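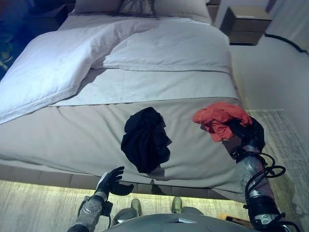

Fig. 1. Clothes pickup on the bed, right hand holding the red-orange garment, black one still on the blanket.

Housekeeping robot at the Grelholm guesthouse - what changed for the staff
Group 4, Markos Dimitriou and Ifigeneia Kokkinos

2. What we looked at
Grelholm has 40 rooms and 12 people on housekeeping. The robot came in December, leased through Trostis. Its job is narrow: clear stuff off beds and floor before a person comes in to change the linens. No bathrooms. No stairs either, so upper floor is still all by hand.

3. Method
Two morning shifts, 8 am to noon. Short talks with staff on break, notes by hand (one page lost, sorry). Also the pickup log, 448 entries. We only used the entries marked clothing.

4. Findings
Less bending - everybody we talked to brought that up first. Beds still made by people, robot is too slow at duvets and nobody there wants to wait for it.
A room takes it about 25 minutes. Staff said they are quicker, but they can do the next room meanwhile.
New work showed up too. Someone has to check the clothes bag against the log, and guests ask questions in the hallway. Neither is in the job description. Ms. Kalogeropoulos, shift lead, does most of the checking and says her breaks got shorter.
Dark clothes on dark blankets get missed sometimes acording to the log comments. Staff do a second look anyway.
Hours were not cut. Two people were moved to laundry, one asked for it and one did not.

5. Problems with our study
Only two shifts. Manager was in the room for some of the talks, so answers on hours may be on the polite side. We wanted to compare with the Pamov hotel but they didnt answer in time.

6. Next
Talk to the laundry people seperately. Ask for the break times before December.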